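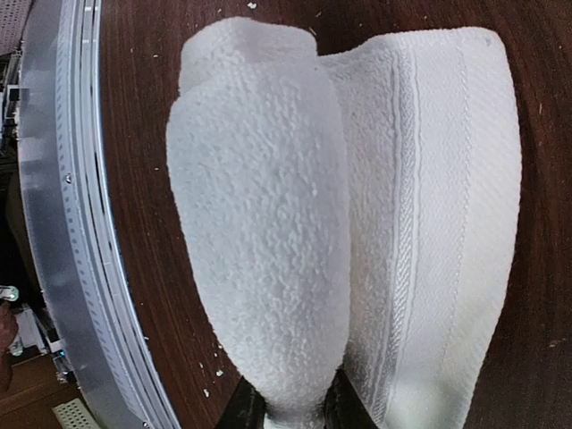
Which fingertips should I start with if the arm has to pick up towels?

Start with a narrow, stiff pair and a slow close, then try the soft pads once you know how deep the fingers need to go into the cloth.

Okay, so that's my short version, for anyone skimming the digest. Long version follows, and sorry it got long.

On December 29, 2021, Cúc Chu wrote:
> Hi all, I have the Zikeo two-finger gripper on loan until the end of
> next month and I'm trying to decide whether to buy it or go with the
> Jandillow. My stuff is all cloth. Washcloths, towels, a few
> pillowcases. The Zikeo does great on boxes but with cloth I keep
> getting either nothing or a giant wad. Is that the gripper or is it
> me? Also, is a wrist camera worth the bother, or should I stick with
> the one over the table?
> Cúc

Hi Cúc!

I had both of those grippers on the same arm back in November, so this is pretty fresh. I don't think it's you, and I'm not sure it's the gripper either. The wad thing happened to me constantly with the wide pads that come in the Zikeo box. They push the cloth ahead of them and then grab whatever bunched up in between. I swapped in the skinny black fingers and most of that went away. With a thick terry towel they pinch it low and the rest of it puffs up over the fingers in two big humps, loops on one hump and the woven border on the other. It looks silly but it's a decent hold.

Numbers, for what they're worth. I ran 400 grabs total, split evenly between the two grippers, same towels, same table. The Zikeo with the skinny fingers missed 4 times. The Jandillow missed almost 230... kidding, it missed 19, and most of those were the thin washcloths. The Jandillow closes faster, and I never found a speed setting low enough that I liked. If you're doing pillowcases I'd worry about that.

On the wrist camera – yes, get one. The overhead view is fine for finding the towel, but once the fingers go in you're blind from up there. From the wrist you can see the fingertips and the cloth together, and with terry you can even tell which side you've got, the loopy one or the flatter band near the hem. My controller (the Clandia, old firmware) handles the second stream okay as long as I drop the frame rate a bit. One gripe is that a thick towel can fill up most of the picture once it's held, so don't count on the wrist view for finding your drop spot. I switch back to the overhead for that part.

Oh, and lint! Terry sheds like crazy. On a dark tabletop every little white speck shows up, and my cloth finder kept drawing tiny boxes around crumbs until I set a minimum size. Wipe the table between batches or set the cutoff, or do both like me.

Khamphan has a soft pad kit that's supposed to fit the Zikeo mount. I've only tried it on washcloths so far and it was good, maybe a little sticky on the release. If anybody has run those pads on something heavier I'd love to hear how they held up.

Cúc, what closing force are you using? I had mine way too high for the first couple of days, so check that before you send anything back. I can post my settings file if you want it, it's messy but it runs.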